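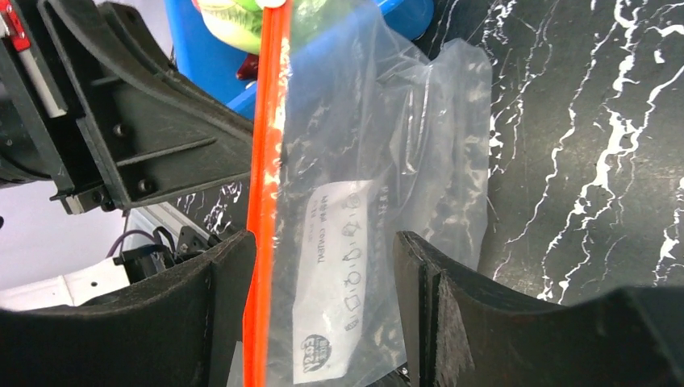 密封袋用过一次还能不能接着用?

装过干爽小零件、封条还咬得住的,抖干净了接着用;沾过油、脂、胶或者不明粉末的直接扔,别洗。

2021年12月 工坊记录,袋子

先写结论,免得后面翻不到:橙色封条的拉链袋从现在起只装零件,不装午饭,不装茶包,不装“先放一下”的东西。写在这里的意思是我自己也得遵守,茶包是我放的。

起因还是Mansilla那台压机。拆下来的小件当时分装得很痛快,袋子一只接一只地封,觉得自己很有条理。等到要往回装,才发现有条理的部分只有封口。袋子上印着写内容的地方,大半是空的,剩下的写着“螺丝”。这台机器上除了铸铁就是螺丝,写“螺丝”跟写“东西”差不多。还有一只写着“左”,字迹是我的,左什么,没有下文。

今天上午没干别的,就在Breda台子上认袋子。(Breda是靠窗那张长台,早年钉在墙上的旧木牌写着这个名字,牌子早掉了,名字留在台子上。)把灯拉低,袋子摊开,拿着拆机时的草图一只一只对。草图画得不错,箭头很多,箭头指向哪里要看运气。

认出来的:压板导向的垫圈,手轮锁紧的那组,侧盖螺钉。侧盖螺钉好认,头上有上一任修理的人留下的牙印,用的大概是钳子,下手很有感情。没认出来的先放一边,袋口别一张黄纸条,写“待查”,不许写“杂”。上次写“杂”的那盒现在还在架子顶上,谁路过都往里添一点,已经像个存钱罐了。

关于透明袋子,有一点要记。透明这件事会让人以为不用写标签,反正看得见。看得见跟认得出差得远。袋子一皱,再碰上台灯,满眼都是反光,里面躺着黑垫圈还是黑橡胶圈,得把袋子举起来转半天。摸也不可靠,隔着膜摸弹垫和平垫,我今天猜错的比猜对的多,后来不猜了,老老实实打开看。

封条颜色倒是有用。橙色在深色台面上一眼能找到,比以前那种全透明的强,那种放下就没了,要等胳膊肘压到才知道在哪儿。缺点是颜色一醒目,人就放心,放心就不去压实封口。今天有一只看着是封好的,提起来一头开着,掉了一颗定位销。销子滚到台子后面那条缝里,缝里另外还有一把六角扳手和一截铅笔,都收回来了,算是赚的。

封口的办法,写给下次急着收工的人(也就是我):

袋口两边先擦一下,有金属屑就封不严,屑子还会把压筋磨毛。从一头开始用拇指慢慢推到另一头,再倒着推回来。拐角那里要多捏一下,漏的多半是拐角。快封完时把里面的气压掉,袋子躺平了好叠。封完拎住袋底抖一抖,在托盘上方抖,别在地板上方抖。最后这条有历史原因,不展开。

标签的写法重新定一遍。旧规矩写在墙上,字太客气,没人理会。新的:

先写机器,再写部位,再写朝向,最后才写是什么。例:Mansilla,手轮轴,外侧,垫圈。光写“垫圈”的袋子一律退回给写的人。朝向一定要写,“左”字后面要有个参照,面对手轮的左,还是面对窗户的左,这两个左上午差点让我把导向块装反。印好的标签栏太窄,写不下就另写一张纸片放进袋里,字朝外。纸片用铅笔写。圆珠笔碰到防锈油会晕,晕开以后的字很好看,读不出来。

记号笔直接写膜上也试过了。刚写上去没问题,搬两次就擦成一团灰。那种自称永久的笔也一样,它对永久的理解比较宽松。要写也行,写完隔一会儿再碰,外面加一条透明胶。我嫌麻烦,还是纸片。

旧袋子的清理也顺手做了。存袋子的抽屉是12号,拉开的时候卡住,因为里面塞满了“还能用”的袋子。按下面这么分:

封条完好、膜上没有油的,展平,压在厚书底下,回头接着用。膜起皱发雾没关系,装零件又不是拿去展览。
封条有一段咬不住的,剪掉口子当垫片的隔纸用,或者套在刷子头上。
有油的,扔。有胶的,扔。闻起来像咖喱的,扔,不追查。
旧标签改过三遍还看得出底下写的是什么的,扔。上面写着“弹簧”里面装着销子的袋子,比没有标签的还坏,没有标签至少让人起疑心。

分完以后抽屉能推到底了,推到底的声音很陌生。

关于补货。Jerora那边这种袋子是100只一盒,大中小三种尺寸,我们一直买中号,理由是第一次买的就是中号。中号装手轮那组正合适,装小弹簧就太空,弹簧在里头互相勾成一团,拿出来要像解项链一样解。这次加买小号。大号不买,有大号就会有人把几袋小的一起塞进去,再把大的塞进抽屉,然后一年后由我来做考古。

订单还没下,先把手头的用完。采购单上备注一栏请不要再写“跟上次一样”,上次也是这么写的,往前翻了好几张都是,最早那张的墨水已经看不清了。

Takthorpe那批铰链的袋子也混进来了,工单3082。是那边老房子拆下来的橱柜五金,跟压机毫无关系,怎么会躺在压机的盒子里,我有一个猜想,猜想的主角当时在接电话,一手拿着听筒一手收台子。铰链已经单独拿出来,放回架子中层的灰盒。铰链是成对拆的,请成对装袋,分开装的话配对要靠磨损的样子去比,比得出来,就是眼睛要花掉一个下午。螺丝跟着自己那对铰链走,别为了整齐把所有木螺丝倒在一处。每个孔都松得各有脾气,换了螺丝就咬不住。

顺便说,那批木螺丝是一字槽的,槽里填满了旧漆。清槽用钩针挑,挑完再装袋,漆渣留在袋里会把封条弄脏。钩针用完放回笔筒,今天找它花的时间比挑漆长。

下午把Mansilla的袋子按装配顺序重新排了一遍。做法:托盘横着放,先装的靠左(面对窗户的左,看,我学会了),后装的靠右,袋口朝自己,标签朝上。太皱的袋子立不住,就平躺着,一只压着一只的边,像摊牌那样。排完以后退后一步看,很像那么回事。然后去倒水,回来发现手轮那一袋排在侧盖后面,侧盖一上就够不着手轮轴了。重排。

空袋子现在跟着托盘走,不扔回抽屉。一组零件装上机器,袋子就留在它原来的位置,压在托盘边上。收工看一眼,空的就是装完的,还鼓着的就是没装。以前是装完就把袋子丢开,结果到最后多出一颗螺钉,没法知道它从哪一袋来。那颗螺钉现在还在窗台上,机器照样转,我每次走过都尽量不看它。

空袋子别攥成团。攥过以后那些折痕再也压不平,下回往里看什么都隔着一层雾,封条也容易扭。放平,气挤掉,不用封。

防潮的事也记一下。到了冬天台子靠窗那头早上会有水汽,封好的袋子如果是在暖和的时候封的,夜里一冷,里面可能会起一层细雾。铁件放久了就长锈点。带油的件不怕,清洗过还没上油的件怕。所以:清洗完的件当天上油再装袋,来不及上油就敞着口放在铁柜里,柜里有干燥剂。干燥剂小包不要跟小零件一起封,上次有一包破了,珠子跟滚珠大小差不多,挑了很久,那天大家都不怎么说话。

上了油的件怎么装,又跟前面“有油的袋子扔”打架。想了一下,这样办:上油的件先用纸裹一层,再进袋。油多半留在纸上,袋子能多用几回。纸用包装剩的牛皮纸,别用报纸,油墨会印到件上。有一块压板背面至今能读出半条天气预报。

没解决的:

写着“左”的那袋。里面的件我看着像导向块的调整片,但是草图上没画,也可能是右边的,写的时候站反了。先别装,等侧板上去以后比一下孔位。

定位销有一颗端头是磨圆的,另一颗是平的。应该一样还是本来就不一样,不清楚。两颗分开装了,纸片上写了“圆头”“平头”,没写谁对谁错。

待查的几只袋子放在Breda台子右端的搪瓷盘里,路过的人如果认得,请把黄纸条换掉,写上部位。如果不认得,请不要打开,更不要打开之后说一声“哦”再走开。

侧板计划2月之前装上。架子顶上那盒“杂”也放到那时候再说,到时候先铺块布,再倒出来。

台灯灯泡闪了一下午,备用的应该在抽屉里,没找到,怀疑也装在某只袋子里。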